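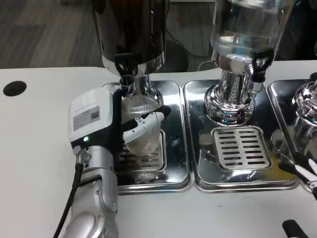
The Left-Hand Tap

By Jeferson Conceição
October
Fiction

Bai had been put in charge of drinks because she had once, in a meeting, expressed an opinion about squash. It had not been a strong opinion. She had said the orange was a bit weak. Nine months later she had a lanyard, a key to the cupboard, and sole responsibility for three dispensers on a white counter at the Henadton autumn reception, to which 200 people had been invited and 337 had replied.

"How does one invite 200 people and get 337 replies?" she asked Trateo.

"Plus ones," said Trateo, who had done the invitations.

"That's a lot of plus."

"Some of them put plus two."

Trateo had also chosen the drinks. There was water, for the sensible. There was something in the right-hand dispenser that everyone called the cordial. And on the left, in the tall dark one, was Zellico.

Zellico had come free. A man had rung up from the company and offered it, and Trateo, who had never in his life turned down a free thing and had the umbrellas to prove it, had said yes before asking what it was. The box it came in said "botanical" four times and "drink" once, quite small, on the bottom.

Bai tried it at half past four, when the room was still all stacked chairs and tablecloths with the fold lines in. She pulled the lever down, let an inch of it into a plastic cup and drank it standing up.

"Well?" said Trateo.

"It tastes like being told off in a garden centre."

"Good told off or bad told off?"

She thought about it and had a bit more. The trouble was that the second mouthful was better than the first, and by the bottom of the cup she could see how a person might get used to it, the way people get used to Swindon.

"Put the water in the middle," she said. "Then they've got somewhere to run."

She wiped the drip trays. They were the sort of stainless steel that shows every thumb, and she had polished them twice already, once properly and once out of nerves. She lined them up again along the counter so that the edges met. Trateo watched her do it and then leaned on the end one.

By six the room was full. Bai had worked out that the average guest would want two drinks, and that the average guest would take a fresh cup each time, put the old one on a windowsill and deny it. She had brought cups accordingly. What she hadn't worked out was the queue, which formed at the water and went out through the double doors and past the coats.

There was no queue at all for the Zellico. People looked at the tall dark tank, looked at the small card Trateo had written (BOTANICAL!), and shuffled one place to the right.

"They're frightened of it," said Trateo.

"They're frightened of your handwriting."

"The man's coming, you know. From the company. He said he'd look in."

Bai put down her cloth. "When?"

"Half six?"

She looked at the tank. It was, as far as she could judge, full to the inch she had taken out of it. Half six was 20 minutes off. She wasn't a sentimental person, but she had a picture of him driving over in his good shoes, going over in his head what he'd say when they asked for more.

"Right," said Bai. "Get me some cups."

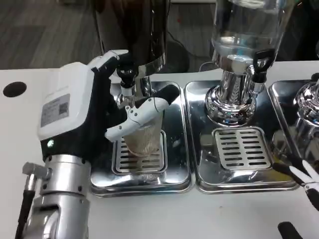

Half past six

The first cup went to the deputy head of Henadton Bowls, who took it because it was handed to him and he'd been brought up properly. The second went to his wife. Bai filled them one after another, setting each on the grate, pulling the lever, saying "it grows on you" in the voice of someone reading out a platform change.

"What's in it?" asked a woman in green.

"Botanicals."

"Which ones?"

"The main ones," said Bai.

By the time she had given out 30, something had shifted. The deputy head of Bowls was back, and he'd brought a friend. The woman in green had finished hers and was frowning into the cup as though it owed her money, and then she held it out again.

The man from Zellico turned out to be very young, in a suit with the pocket still sewn shut. He stood by the double doors for a while, watching. Then he came up to the counter and asked, a bit hoarsely, for a glass of water.

"You don't want one of yours?" said Bai.

He glanced over his shoulder.

"Can't stand it," he said.

Bai poured him the water. Then, while Trateo was busy with the coats, she poured herself another from the left.

14 comments
Shared 9 times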